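Reading order for Brinitz crossovers??

Skititz
Picked up Brinitz 148 in July at a used shop, no idea what I was reading. Half the cast is dead, then they're not? Trying to catch up before the relaunch.

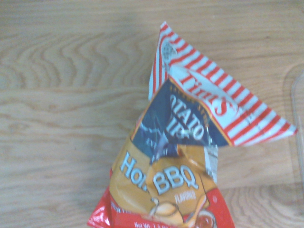
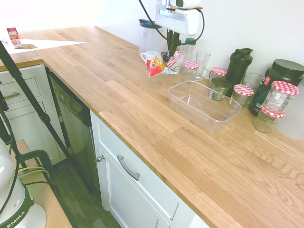
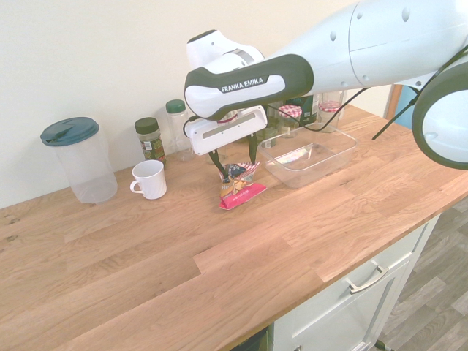 So – do I need the Jirnomden tie-ins or can I just stick to the main book? Budget is tight and I don't want 2 copies of the same story in differnt trades. Also is the omnibus any good.

gillies_fan488
Main book only. Skip the tie-ins, they're filler. Start 12 issues before yours, the deaths make sense then.

inkwell1479
Disagree a bit. Most tie-ins are junk, yes, but the Gillies two-parter explains how the cast comes back. Main book gives it one caption box. Read it right after 148, before 149. Omnibus is nice paper but the gutter eats the double page spreads, and it leaves out teh backup stories. I'd get the trades used. Check the issue numbers on the back – vols 5 and 6 overlap.

pagecount
never read it but following, same question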